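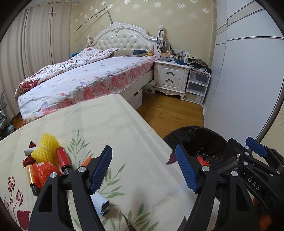 Posted by Gwawr Bevan, Lougher Manipulation Group — Monday, 10:40

Members may wish to comment on a result from our table-clearing study. We collected 1254 demonstrations with hand-held grippers in ordinary homes and trained one policy on the full set. A second policy was trained on 400 demonstrations, chosen so that soft items such as foam fruit nets and sweet wrappers appeared as often as rigid ones such as batteries. The smaller set gave the better placement rate into the bin. We attribute this to balance between item types.

Reply from F_Shearer

I am not persuaded that balance is the cause. A selected set is also a cleaner set, as whoever selects will tend to pass over hesitant grasps. Was a random draw of 400 trained for comparison?

Reply from Gwawr Bevan

It was, and it performed below both. I accept that a random draw does not settle the matter of operator quality.

Reply from sumeya.kumsa

Our experience at Gasham differs. With 3026 demonstrations the advantage of selection disappeared. I would also ask how batteries were scored. In our protocol they go to a separate tray, and a battery placed in the household bin is a failure.

Reply from Gwawr Bevan

The measure was placement only, so the destination was the same for every item. We shall report batteries separately in the revised text.

Reply from F_Shearer

That would be welcome. I maintain my objection until the selection is repeated by a person who has not seen the results — 40 trials per item type would satisfy me.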